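September 2024

Notebook, Visgate bench, cloth work

Back on the laundry question. Cliraven wants to know by November whether folding is worth putting in the plan or whether we stay with sorting and bin loading, where the machines already earn their keep.

Went through the log from the last block before starting. 907 grasps on file, more than 11 of them with no label for cloth type. Filled in what I could from the run sheets and left the rest blank. Don't guess these later.

Notes so far:
Towels - fine on pickup, poor on finding a second corner.
Fleece - pickup is easy, it gives the fingers plenty to hold. Trouble is knowing what part you have. A bunch in the middle and a bunch near a corner look alike to the policy.
T-shirts - two layers taken when one was wanted. Same as before.

Changed the closing speed on the Flendus controller from 4 to 2. Old value is in the config comments. Still need to redo the width calibration after that.
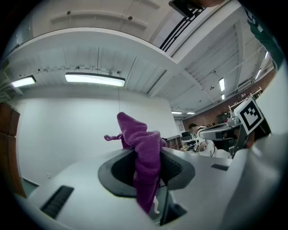 Can a machine do the household folding yet? For flat towels laid out by hand, close to it; for a mixed basket, a person is still faster and makes fewer mistakes.

To do: corner labels for fleece, ask Stankevičius for the quote on spare finger pads, rerun the towel set at the new speed.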